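Zornville Writers' Circle
Minutes of the November meeting

Held in the upstairs room at the Elener Building. The meeting opened at 7:05 p.m. with the chair presiding. Fourteen members and two guests were present. Three members sent apologies.

1. Minutes of the last meeting
Approved with one correction. The flash fiction deadline was given as the end of the month and should have read the 20th. Members who sent work in after the 20th because of the error will have it read with the rest.

2. Matters arising
The lamp over the reading chair has been replaced. The Elener Building has not answered our question about using the side door after 9 p.m. The secretary will write again.

The box of back issues that went missing in the summer was found at a member's house and is now in the closet.
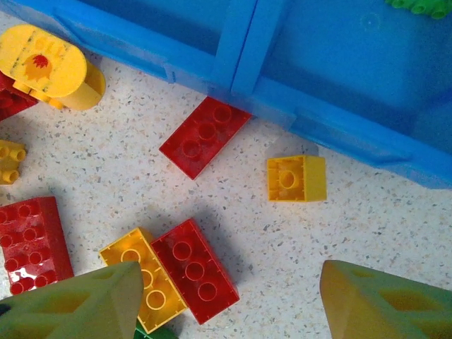

3. Money
The balance stands at $1,158. The only payment out since the last meeting was $26 for envelopes and stamps, leaving $1,132 once the check clears. Dues are still owed by five members. It was agreed to leave dues at $30 for next year. One member asked for a lower rate for students and this was put off to the January meeting.

4. Names on work in the anthology
This item took up most of the evening. The next anthology, Rullero, will be the first to accept work from outside the circle, and several people have asked if they can appear under another name. Up to now we have had no rule.

Points raised:
- Some members write about family and would not submit at all under their own names.
- The printer, Tjoa, needs only a final page file and does not care what names are in it.
- The editors do need a real name and mailing address for each contributor, for the permission form and for sending copies.
- Two members felt that readings from the book would be awkward if the author could not be introduced. Others said a person can be introduced by any name they like, or someone else can read the piece.
- A guest asked if one person could send in work under two names. The feeling of the meeting was no, as the limit is three pieces per person and the editors would have to keep track.

Moved and seconded that contributors to Rullero may use any name they choose, that the real name be kept by the two editors only, and that the limit of three pieces apply to the person. Carried, eleven in favor, two against, one abstaining.

Moved that author notes at the back of the book be optional. Carried without a count.

5. Rullero, other business
Submissions so far come to more than 20, mostly poems. The editors would like prose, up to 2,500 words. The cover is not settled. Three sketches were passed around and the one with the water tower got the most support, though the lettering was thought too small. The artist will be asked to try it again with the title on two lines.

Page proofs are expected from Tjoa in February. Members willing to proofread should give their names to the editors - two people per section, working on paper.

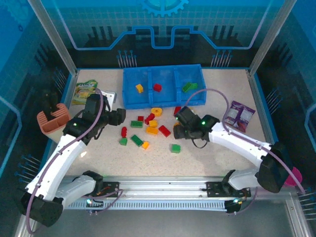

Two robot arms over a table of toy building blocks.

6. Critique groups
The Tuesday and Thursday labels have caused confusion now that both groups have moved, so they will be called Group A and Group B. Group A has room for two more. Group B is full. Both groups asked that pages be sent out at least four days ahead. Late pages will be held over.

7. Prompt for next month
Write a letter to a person who has only ever known you by the wrong name. One page. Bring six copies if you want comments.

8. Any other business
The coffee urn is leaking at the tap and should not be filled past the halfway line. A member offered to bring a spare.

The list of contests on the notice board is out of date and will be taken down.

The December meeting will start at 6:30 p.m. to leave time for the open reading. Sign-up is at the door, five minutes each.

Meeting closed at 8:50 p.m.

Minutes taken by the secretary. Corrections to be sent in before the December meeting.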